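I have been clearing tables for most of my working life, first in a school canteen in Britcombe and then in the tea room at Walczak, where I still do the early shift. I want to make a case for something so small that it hardly seems to need one. A shared table should be cleared back to nothing by the person who used it, every time, before they stand up.

Most people agree with this when you put it to them. Then they go back to their desks and leave a carton behind.

I don't think they are lazy or rude. I think they have a picture in their heads of what a mess is, and a single drinks carton doesn't fit it. A mess is spilt soup, or a plate with a crust stuck to it. One empty packet is hardly anything. It weighs almost nothing and it doesn't smell much, at least not by lunchtime. You could pick it up in a second, and so could anyone else, which is how it comes to stay there.

What I see from the other side is that the second person to sit down behaves differently from the first. If the table is bare they tend to leave it bare. If there is a carton on it they push the carton to one side, have their own drink, and leave that next to it. By three o'clock you have a small collection — cartons, a yoghurt lid, a straw wrapper, somebody's receipt — and each person who added to it can say with a clear conscience that it was like that when they got there.

We had a period when this was tested, more or less by accident. Our tea room was being painted and for most of August we all used the canteen at Willon, across the yard. Willon seats 114 people and has one large bin by the door. Ours seats 40 and has a bin at the end of every second table. I had always assumed the bins were what mattered, and that a long walk to the door would mean more rubbish left behind. Willon's tables were cleaner than ours. Their people carried everything to the door on the way out, because that was what everyone in the room was doing, and after a few days our people were doing it too. Then we came back to our own room, with its nice paint and its handy bins, and within a fortnight the cartons were back on the tables.

Hazel Esposito, who runs the kitchen with me, thinks the answer is signs. We have tried signs. We had a laminated one on each table for most of the spring and people used them as coasters. The trouble with a sign is that it becomes one more thing on the table. I would take them all away, along with the menu holders and the little pots of sachets. Put the sachets by the urn, where people are already standing with a cup in their hand. A table with nothing on it makes its own point, and it takes half as long to wipe.

The other answer people give is that it's what cleaners are paid for. I have some sympathy with this, since I am one of the people being paid. I would like to keep my job and I don't want anyone scrubbing a floor for free. But there is cleaning, and there is picking up after grown adults, and the second eats into the first. When I kept a tally last year I picked up 372 items of rubbish from the tables in one working week, and I don't count crumbs. In a later week, after a polite note had gone round, it was 315. That is an improvement, I suppose. It is also 315 times that I put down a cloth I was using. The skirting boards and the inside of the fridge are what lose out, and then people complain about the fridge.

Tharun Nadar from the stores has argued with me about this for as long as I've known him. His view is that a table is there to be used and I'm asking people to behave like guests in their own workplace. He says a carton left for ten minutes while somebody takes a phone call does no harm at all. He's right about the ten minutes. I have binned half-full drinks that people were coming back for, and I've apologised for it. My rule is about the moment you leave for good. If you are coming back, put your cup or your packet on something of yours, a notebook or a coat, and I'll leave it alone.

He also says that I notice it more than anyone else does, and he's right about that too. It is my job to notice. But I don't believe other people fail to see it. Watch somebody come in with a tray and choose where to sit. They will walk past two tables with one thing left on each to get to a third with nothing on it, and they'll do it even when the third is in the draught. Ask them afterwards and they won't remember choosing.

Cartons are the worst for this, worse than cups or cans. A cup has to go back to the kitchen and people know it. A can holds its shape and looks like something that ought to be dealt with. A paper carton gets squashed in the hand when it's finished, and once it is squashed people seem to think they have done something about it. They've crushed it, so it's as good as thrown away. There is also the drop left in the bottom, which comes out slowly through the fold and dries to a ring. I use Cikent spray on those and sometimes I have to go over them twice.

So my proposal is a dull one. Take the signs down and clear the sachets off. Keep the bins where they are, as moving them would cause an argument lasting until Christmas. Ask the managers, by name if need be, to clear their own places where people can see them do it, because at Willon that was where it started. And let everyone else do the same, one packet each.

It costs a second or two per person. I've timed myself, walking at my usual speed, which isn't quick these days, and even from the far table I can be at a bin before the door has swung shut.
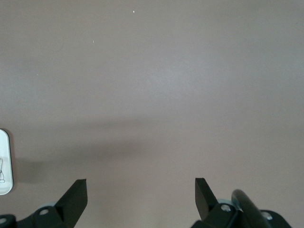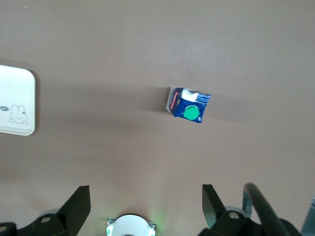
*Clear tabletop in the first picture, and a crumpled drinks carton on it in the second.*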